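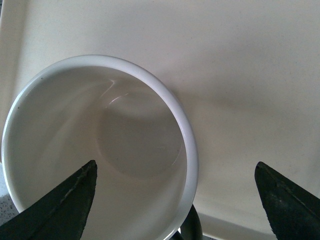

Karau Thesis Binding and Deposit Kit

Item 433. Sold by the Sowah Campus Supply counter and by mail.

The Karau kit contains the materials a master's or doctoral candidate needs to produce bound copies of an approved thesis and the electronic deposit that goes with them. One kit covers one manuscript. Candidates submitting a thesis with a separate supplement (scores, maps, large plates) need a second kit or the Comier pocket folder, listed under Accessories.

Contents

Binding cases, buckram over board, black: 3
Title page stock, cotton, letter size: 24 sheets
Signature page stock, cotton, letter size: 6 sheets
Body stock: not included, see Paper
Archival envelope for the original signature page: 1
USB drive, blank, labeled for deposit: 1
Margin gauge, clear plastic: 1
Order form for spine lettering: 1

Paper

Body stock is sold separately by the box because page counts vary. Use 24 lb cotton paper, at least 25 percent cotton content, acid-free, with no colored tint. Laser printing is preferred. Inkjet printing is accepted by the bindery if the pages have been left flat for a full day before delivery. Double-sided printing is permitted only if your graduate school permits it. The bindery does not check this.

Margins

Left margin: 1.5 inches. All other margins: 1 inch. Page numbers may sit inside the margin but no closer than 0.75 inch to the edge of the sheet. The left margin applies to every page, including full-page figures, appendices and landscape tables. On landscape pages the 1.5 inch margin is at the top of the table as it is read.

To use the margin gauge, lay it over a printed page with the notched edge to the left. Any text or figure line that falls in the shaded band will be trimmed or lost in the gutter. Check the front matter separately from the chapters, as most word processors treat them as different sections.

Capacity

The standard case takes a block up to 2 inches thick. At the recommended weight this is enough for most manuscripts. Thicker blocks are bound in two volumes, each with its own title page, and are charged as two. The minimum block is 30 sheets. Below that the spine cannot be lettered, and the title is stamped on the front cover only.

Spine lettering

Lettering is gold, reading top to bottom, in one typeface. The order is surname, short title, degree, year. The short title is limited to 40 characters including spaces. Longer titles are returned to the customer for shortening and the order is held until a reply is received. Accented characters are available and should be written clearly on the form. Greek letters and chemical formulas are not available. Spell them out.

Electronic deposit

The USB drive is formatted for both Windows and Mac. Save the thesis as a single PDF with all fonts embedded and no password. File names should contain the surname and year, with no spaces. The Illosik checker, free to kit purchasers, reads the PDF and reports missing fonts, pages of the wrong size, and images below 300 dpi. It does not check citation style, spelling or the wording of the signature page. The code for the checker is printed inside the lid of the box.

Turnaround

Standard binding takes 15 working days from receipt of a complete order. Rush binding takes five. In the last four weeks of a semester rush orders are accepted only as space allows. An order is complete when the pages, the lettering form and payment have all been received. Turnaround is not counted from the date the kit was bought.

Changes to this version

The case board is heavier than in kits sold before February. The older lettering form is still accepted. The signature page stock was increased from four sheets to six at the request of programs with larger examining panels.

Accessories

Comier pocket folder, fits inside rear cover
Cotton body stock, box
Extra binding case, black
Extra signature page stock, pack of 6
Mailing carton, holds three bound copies

Returns

Unopened kits may be returned within 30 days. Opened kits cannot be returned, but unused cases may be exchanged for store credit. Bound copies are not returnable unless the error is the bindery's.

Contacts

Orders and lettering: Annelies Coppens, ext. 1012
Checker codes and file problems: Benedicta Mensah, same extension

Page updated June 26, 2018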